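Fake it till it blooms

Artificial flowers are back on the sideboard, and this time people are admitting it

17 January 2025

My gran had a vase of plastic carnations on top of the telly. Dusty pink. They went in the bath twice a year with a squirt of washing-up liquid and came out looking exactly the same, only wet. I swore I'd never own a fake flower. Reader, I now own 137 stems and a special box.

Blame Cornel Ghiță. He runs Ustia, a two-room workshop up a flight of stairs in Pranedbridge, above a shop that mends hoovers. Sells artificial stems, arranges them, teaches other people to arrange them. His Friday class is full until August. I went along in the cold, late, wrong shoes, expecting glitter. No glitter.

What he has is hydrangeas. Blue ones mostly, that washed-out sort of blue you get on old shirts, and roses in a red so dark you want to check it's not velvet. Some of the petals are fabric, some a soft rubbery stuff he orders from a supplier called Nateck, and he won't tell me what it costs. More than carnations, I'd guess.

First lesson, and he's strict on this: white table, nothing on it but your stems. "You can't see a flower on a busy cloth," he says. So everything gets laid out flat before a vase comes anywhere near. Big heads to one side, in a tray if you've got one. Leaves along the back. Then you pull out one stem, just one, and look at it for a bit.

Sounds daft. Works, though. Laid down alone a rose shows you which way it wants to lean, and where the wire needs a bend. Most of us bend too low. You want it up near the leaves, just under the head, a gentle tip and not a broken neck. I broke two necks before the tea came round.

Second lesson is leaves. Shop-bought stems often come with the foliage pushed on tight, all at the same height, and it's teh quickest giveaway there is. Slide it off. Save it. Put some back lower down, or to one side, or don't put it back at all. Cornel keeps a drawer of spare rose leaves that must have 200 bits in it, and he goes through them like somebody looking for a matching sock.

Mixing is where the fights start. Woman next to me wanted roses and hydrangeas in one jug, and Cornel made a face. Too much head, he reckons, they squash each other. She did it anyway, one red rose low down at the front with the blue behind, and it was the best thing in the room. He said so too, to be fair to him. Took a while.

Cleaning. Everyone asks. Hairdryer on cool for the frilly ones, soft paintbrush for roses, keep them out of the sun or the blues go grey by the end of summer. No baths. Sorry Gran.

And the vase? Heavier than you think, becuase there's no water to hold it down. Cornel fills his with gravel. The tall Mokgethi jugs he sells have a narrow neck which helps, you can get away with 9 stems and it looks like plenty. Mine's on the windowsill now (I know, the sun, I'll move it). The postman asked if they were real. I said yes and shut the door.

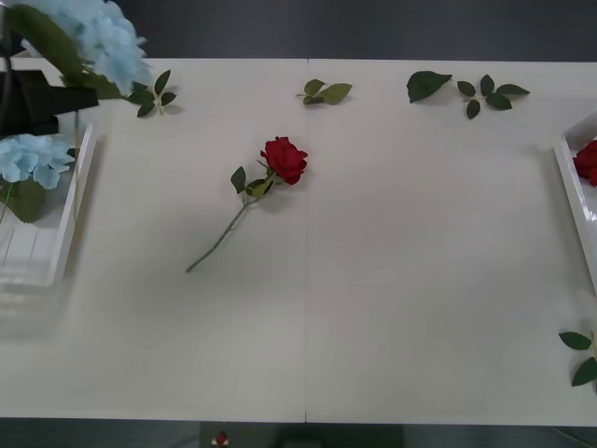 Next thing I want to try is a wreath, a proper big one for the front door, though Cornel says wait until I can do a jug without snapping anything. Fair enough. I've booked the spring session and bought better wire cutters.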